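Home | Diary | Archive | About

May, past midnight

Babar Kazmi says the policy wants 300 clean demonstrations of gray fabric by the end of the month. I have 50, and he is being generous about what clean means. My dreams are now mostly knitwear.

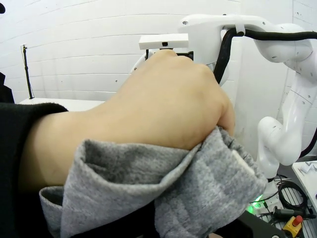
What I wrote on my hand so I wouldn't forget

Pinch first, then wait a beat before lifting. Don't rescue a bad fold, just bin the take and start over. I move like a man defusing a sock, and the arm will learn to move like that too, which serves Itbridge right for hiring me.

Rin did her share by remote control from Oshima and was faster than me by hand. I said the lag must be helping her. Bed.

Recent entries
- The teleop glove and my thumb
- Gulelcombe in the rain
- Westa wants a demo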